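Small Tomatoes, Sorted at Home
Gallery by Zhuoran Lü

Every February I write a little on this page about vegetables in our apartment. We do not have a big kitchen, so many kitchen jobs happen in other rooms. My mother did the same when I was a child in Amden, and she sorted beans on the bed while she listened to the radio. This year I want to show the small tomatoes. I grow them from seed that I get in trade from my neighbor Feng, and they stand in pots behind the balcony glass the whole winter.

The plants gave over 900 grams this winter, which is very good for pots. The variety is called Riluter. It is not a famous one, but it has patience with dry air and with people who forget the water for two days.

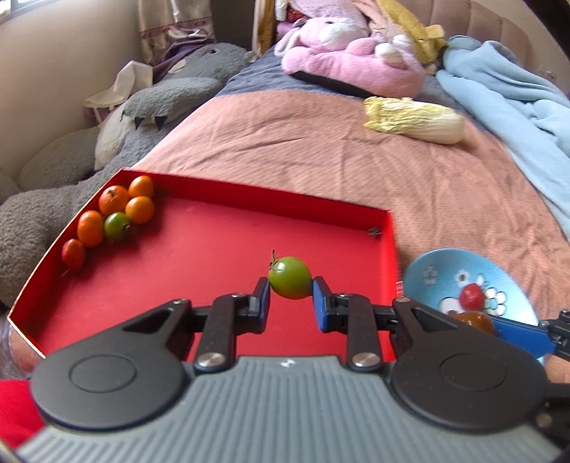
I sort by color and I do not look at the size. The red ones we eat the same evening, with salt only. The orange ones need 3 days more, sometimes less if the heating is strong. The green ones need the most time, and I check them every morning before I make tea. If a green one becomes soft before it changes color, I take it away from the others.

A shallow tray is better than a deep box for this work. I learned it in my first winter, when I put all my tomatoes in a deep box from the shop Prelten and the ones at the bottom were pressed flat. In a low tray they can lie in one layer and I see each of them. The red cardboard one is light, so I can carry it with one hand to the room where the sun is.

For the bowl I have no rule. I like the light blue one with the cat face, and a tomato looks friendly in it. My niece says that the cat must always get the best one.

The napa cabbage will be for soup and for a quick pickle. I cut the white base into thin pieces and keep the ruffled leaves for the end of cooking, when they need only 2 minutes. If the cabbage is large, we eat from it almost the whole week.

Some readers asked me if it is possible to cook with green tomatoes that do not want to ripen. I fry them in slices with a little flour and garlic. They are sour, and my husband does not like them, but I make them every year.

Next time I will write about the seeds: how I wash them, how I dry them on paper, and in which envelopes I keep them. If you want to trade for Riluter, please write me before the end of the month. I have 6 envelopes left.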